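Weekend and evening help wanted, Kovik Housewares, Prerstead store

Need two people, part time, start in May. Could turn into more hours by fall, can't promise it.

The job. Unpacking deliveries, pricing, shelving, keeping the back room so a person can walk through it. Register when it's busy. Some carrying, boxes up to 50 pounds, there's a hand truck but it doesn't do the stairs. You'd be trained by Nermina Obradović for the first 12 shifts, then mostly on your own with one other person in the building.

Hours. Evenings 4 pm to close, or weekend days. Tell us which. Both is great. We close at 9 but figure on 9:30 by the time the floor is swept and the drawer is counted.

No experience needed. Reading a packing slip is a plus, being on time is a bigger one. Must be 18 for the box cutter and the baler. High school diploma not required, we dont ask.

Pay is hourly, same rate for everybody starting out, goes up after the training shifts. Paid every other week. Staff discount from day one, not on clearance.

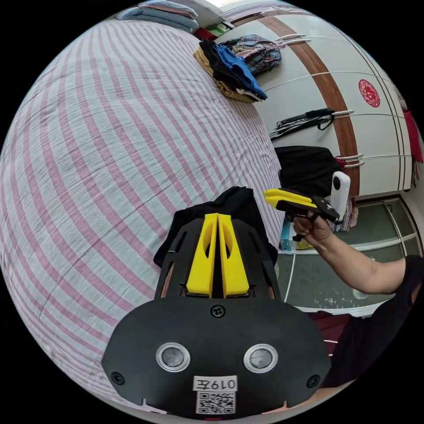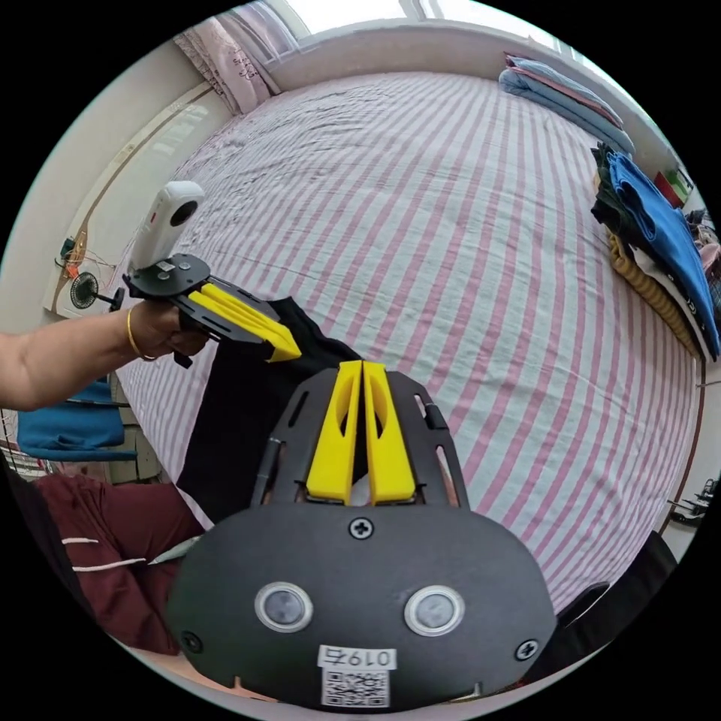
Moushumi Abeysekara wrote back after the last round of hiring that the ad should have said more about the evenings: deliveries from Dosness come in late, sometimes after 7, and whoever is on has to stay and check them in. Fair point. So, it's in now. If the truck is late you stay, you're paid for it, and you get a ride home if the bus has quit. The 362 is the last one past our door.

Parking behind the building, not in front, front is for customers and the pharmacy gets mad.

To apply: come by the counter and ask for Diane Kennedy, mornings are best, before 11. Or drop a note in the mail slot, 553 Gavrilă Street, side door. Name, phone, wich hours you can do, one person we can call who isn't family. Resume if you have one, fine if you don't.

If you applied last fall, apply again, we didn't keep the old ones. Everybody who applies gets a call, yes or no.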